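How to Plan and Record a Two-Arm Pick and Place Task (Club Notes, Part 6)

Posted Sun 21 February by Conall Fitzgerald

Okay, so last time we got both arms talking to the laptop without one of them freezing whenever the other one moved (hooray!). A bunch of you at the Flidasville Robotics Club asked me to write up the next bit, which is picking a task, laying out the table and getting a set of practice runs you can really use. I've done this three times now with the Lidow team, twice badly, so most of what follows is stuff I wish I'd had on a sheet of paper next to me.

You'll need two arms with grippers, a table that doesn't wobble, a fixed camera, a roll of masking tape and somebody patient. Two people per session is good. Three is fine if the third one is doing snacks or notes.

Step 1: Write the task as one sentence

Before you touch anything, write down what the arms are supposed to do, in one sentence, on an index card. Ours started out as "tidy the table," and we argued about it for most of an evening! Does tidy mean in a row? In a box? Is the tin with its lid off tidy? Swap it for something like "left arm picks up the tin, right arm picks up the plant part, both put them down on the tape." If you can't tell from across the room whether it's been done, the sentence needs more work.

Tape the card to the laptop. You'll look at it way more than you expect.

Step 2: Pick your objects

I like a mix. Something round and rigid, something soft or floppy, something a bit annoying. Fake plants are great for the annoying slot, they've got leaves sticking out everywhere and you don't have to water them, and the thrift store on Oyelaran Street nearly always has a shelf of them. Tins are good too, but try the lid first. If it pops off when you squeeze the sides by hand it'll pop off for the gripper as well.

Put a number sticker on anything you're going to use more than once, and write the same number in your log. We used to call things "the green one," and then we bought more green ones.

Stay under 600 grams for each object. That's our club rule for these grippers and it's a comfortable limit. Go by your own manual if you've got different hardware. And please no glass, no open drinks, nothing from your grandmother's kitchen.

Step 3: Lay out the table

Park both arms up and out of the way, then put the objects down by hand. Leave at least 80 mm between neighbors for the first session so the fingers have room to open. You can crowd things together later when you're feeling brave.

Now mark your start spots with little corners of masking tape. Little ones! Maya-style full outlines (sorry, Maya) look lovely but they peel up and then you've got tape stuck to a gripper finger.

One more thing for this step: check where your cables go. Move each arm slowly through its whole reach with the other one parked and watch the loops. If a cable goes tight or brushes an object, re-clip it now.

Step 4: Set the camera and then leave it alone

Get both grippers and all the objects in view at the highest and lowest points of the move. Lights on, blinds however they're going to stay. Then put a bit of tape on the camera mount that says DON'T. I bumped ours on day two and we had to throw out a whole afternoon of runs, and I'm still hearing about it.

Take one test picture and save it as your layout reference. Before every session, put it up on the screen next to the live view and nudge things until they match.

Step 5: Do slow runs first

Set the speed to the slowest setting you can stand. In Brisar (that's our control program, if you're new) it's the slider on the Motion page, and you want it all the way left for the first few goes.

One arm at a time. Run the left arm through its pick with the right arm parked, then switch. When both are boring, run them together, with one person driving and the other one holding the stop button. Holding it, with a thumb on it, not standing near it!

Approach from above wherever you can and stop just short. Look at the fingers from the side, check that they're open on both sides of the thing you want, then go the rest of the way. Leaves are where this gets fiddly, so come in along the stem instead of across it and close slowly.

Step 6: Record

Once you've had a clean slow run together, start recording. For each run, write down:

the run number
which objects, by sticker number
who was driving
did it work, yes or no
anything weird

Keep the "no" runs. I know it's tempting to delete them, especially the embarrassing ones, but you'll want to see which grips keep slipping.

We aim for up to 125 runs before we change the task. It sounds like a ton, but once you've got a rhythm you can do a good chunk in one evening. Swap drivers whenever somebody starts sighing.

Step 7: Reset properly

After each run, park the arms, hit stop, and only then reach in. Put everything back on its tape corners, turned the same way as before. If you want variety (and you do, eventually) change one thing on purpose and write it down. Turn the pot a bit, or swap the two tins. Just don't let things drift because everyone's tired.

If it goes wrong

Gripper closes on nothing: your object has probably crept off its tape. Compare with the layout reference.

Tin spins or slides when touched: you're catching it off center. Back off, line up, try again. A bit of grippy shelf liner under it helps a lot.

Arms want the same space: make one of them wait. Brisar has a Hold command for this, and a one second hold fixed nearly all of ours.

Whole plant comes along when you only wanted a bit of it: weigh down the bottom of the pot. We use gravel in a sandwich bag.

Part 7 will be about sorting through the recordings, which I haven't finished doing myself yet, so give me a couple of weeks. Bring your index cards on club night and I'll happily look them over.

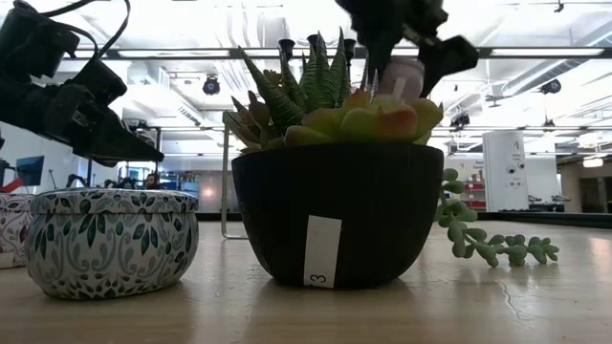
Both grippers at work over the tins and pot number 3.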